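継ぎ目はどこへ行くのか 大柄壁紙のリピートと割り付け

大柄の壁紙が住宅の内装に戻ってきている。無地や細かい織物調が長く主流だったため、施工側には柄合わせの経験が浅い職人も多い。葉や枝を大きく描いた植物柄では、継ぎ目のずれが輪郭線の段差として現れ、離れた位置からでも読み取れる。本稿では、リピートの読み方、割り付け、糊による寸法変化、色調の管理を順に見ていく。

リピートの種類

壁紙の柄は、縦方向に一定の間隔で繰り返す。この間隔をリピートと呼ぶ。輪転式の印刷では版胴の円周がそのままリピートになるため、設計者が任意に決められる寸法ではない。インクジェット方式ではこの制約がなくなり、壁一面を繰り返しなしで構成することもできるが、一本ごとに位置が決まるので、張り間違えた場合に隣の一本で代用することはできない。

隣り合う一本との合わせ方は、三つに大別される。左右の柄が同じ高さでつながるストレートマッチ、隣がリピートの半分だけ下がるステップマッチ、合わせを必要としないフリーマッチである。植物柄にはステップマッチが多い。同じモチーフが水平に並ぶのを避け、斜め方向に散らすためである。

輸入品のラベルには、矢印を組み合わせた記号と、リピートおよび送りの寸法が併記される。数値が二つ並んでいれば、一方がリピート、もう一方が送りである。取り違えると最初の裁断で全数を誤るので、発注時と開梱時の両方で照合しておく。

要尺の計算

内装材メーカーTundellの葉柄「Cha」は、リピート288ミリのステップマッチである。天井高2400ミリの壁に張る場合、上下に50ミリずつの切り代を見込むと、一本に必要な長さは2500ミリになる。これを288で割ると8.68となり、切り上げて9リピート、2592ミリが一本の裁断長となる。差の92ミリは柄合わせのための損失で、無地であれば生じない。

ただし、これは全数をストレートに裁断した場合の値である。ステップマッチでは奇数本目と偶数本目で上端の柄が異なる。一つのロールから交互に取ると、切り替えのたびに半リピート分の捨てが加わることがある。二つのロールを並べ、片方を奇数本、もう片方を偶数本の専用にすれば、それぞれのロールの中では同じ位置で裁断が続き、捨ては減る。

施工会社Fultarで積算を担当するPascal Wendtは、床面積から要尺を出す方法を大柄には使わない。展開図に一本ずつ幅を落とし、開口部の上下にも番号を振る。窓の上の短い部分には端材が使えるように見えるが、柄の位相が合わなければ使えない。「端材の長さは足りているのに、柄が足りない。見積もりの誤差はほとんどここから出る」とWendtは言う。

同社が請け負った集合住宅の改修では、当初の見積もりを面積で行い、実際には6本のロールを追加した。追加分は別ロットになった。ロットの問題については後で触れる。

起点を決める

割り付けの起点は、部屋に入って最初に目に入る壁の中央に置くのが基本である。中央に一本の中心を合わせる方法と、継ぎ目を合わせる方法がある。両端に残る幅を計算し、狭い残りが出ないほうを選ぶ。隅の残り幅が極端に狭いと、糊の乾燥時に引かれて浮きやすい。

柄に対称軸がある場合は、この選択がさらに制約を受ける。軸を壁の中央から外すと、壁の左右で幅が違って見える。逆に軸を中央に正確に置くと、正面の壁は安定するが、側壁に回った柄が左右の隅で同じ条件になるかどうかを先に確かめる必要がある。 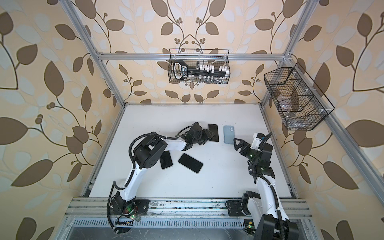
淡いベージュ地に濃茶の大葉を配した植物柄。奥の壁の中央を軸に、葉が左右対称に並ぶ。

左右対称の張り方について、現場でよくある誤解を一つ挙げる。一本おきに天地を返しても鏡像にはならない。得られるのは180度回転した柄であり、枝の向きも影の付き方も上下が逆になる。天地の逆張りは、無地や無方向の柄で左右端の色差を目立たせないための手法で、対称柄を作るためのものではない。鏡像を得るには、版の段階で反転図を含めておくか、反転データを別に出力する必要がある。

反転した柄には固有の見え方がある。軸の上で二枚の葉が接すると、一つの大きな形として知覚される。図案の担当者が意図しない顔や器の輪郭が現れることもあり、原寸の試し刷りを二枚並べるまで発見されにくい。「Cha」の図案を描いたSekar Ismailは、軸に近い範囲には葉先を置かず、細い茎だけを通す。茎は交差しても塊に見えにくいという。

隅の処理

入隅では、一本の壁紙を折り曲げて回さず、隅を越えた位置で一度切り、次の壁の一本を新たに垂直から始める。建物の隅は鉛直とは限らず、折り回した紙は壁の傾きをそのまま次の面に伝えるからである。切った位置では柄の一部が重なりに隠れる。細い茎や小さな実が隅をまたぐ場合、隠れた幅のぶん形が痩せる。

Wendtの現場では、隅での柄のずれを3ミリまで許容している。平面部の継ぎ目には許容を設けていない。隅の両面は別々の角度から見られ、同じ寸法のずれでも平面部ほど目立たない。一方、下地の傾きが大きい隅では、上端で合わせれば下端でずれ、下端で合わせれば上端でずれる。この場合は目の高さを基準に合わせ、誤差を上下に振り分ける。家具で下部が隠れる計画なら、基準を上げてもよい。

出隅では事情が異なる。角を巻き込んで張るのが一般的で、継ぎ目は角から離す。角の上に継ぎ目を置くと、接触で端部がめくれる。したがって出隅の位置も、割り付け図の段階で一本の幅の中に収めておくことになる。

糊と伸び

紙を裏打ちに使った壁紙は、糊の水分を吸うと幅方向に伸びる。繊維が長さ方向に並ぶため、縦の伸びは小さい。糊を付けてから張るまでの放置時間が一本ごとに違えば、伸びの量も一本ごとに違う。上端で合っていた柄が張り進めるうちに合わなくなるとき、原因は裁断ではなく放置時間にあることが多い。

不織布の裏打ちはこの点で扱いやすい。吸水による寸法変化が小さく、壁側に糊を塗って乾いたまま張ることができる。ただし、引っ張って柄を合わせる余地も小さい。紙の裏打ちに慣れた職人が不織布に替えて戸惑うのはこの点で、最初の一本の鉛直がそのまま最後まで残る。

内装材の試験を手がけるCloruvumのAnneliese Seidelは、室温26度の部屋で紙裏打ちの試験片を比較している。糊の濃度をそろえても、巻きの外側と芯側では吸い方に差が出た。保管中に外周が湿気を吸っていたためと同氏はみており、施工する部屋に前日からロールを入れ、包装を開けておくことを勧める。暖房を使い始めたばかりの2月の空き家のように、室内の湿度が動き続ける環境では、開梱後の時間も記録しておくとよい。

ロットと濃色

茶や濃緑のような濃色は、淡色よりもロット間の差が見えやすい。加えて、地色が淡く柄が濃い図案では、差が二か所に現れる。地の白さが違う場合と、柄の濃さが違う場合であり、前者は面として、後者は輪郭の強弱として見える。検品では両者を分けて記録する。

別ロットを使わざるをえないときは、同じ面の途中で切り替えず、隅で面ごとに切り替える。面が変われば光の当たり方も変わり、色差は陰影に紛れる。Fultarの改修で追加したロールも、窓のある壁に集めて使われた。窓のある壁は室内側から見て逆光になるため、色の比較がしにくい。

照明も検討の対象になる。壁に沿って光を落とす器具は、継ぎ目のわずかな段差に影を作る。張り終えた直後には作業灯の位置が実際の照明と違うため、この影は確認できない。引き渡し前の検査は、計画どおりの器具を点灯し、日が落ちてから行う。

補修用の残材

最後に、残材の保管について補足する。補修には同じロットの壁紙が必要で、しかも傷んだ箇所と同じ位相の柄を含んでいなければならない。最低でも1リピートに切り代を加えた長さを、全幅のまま残す。折らずに巻き、ロット番号の入ったラベルを同封する。割り付け図の写しも一緒に保管しておけば、どの一本がどのロールから取られたかを後からたどることができる。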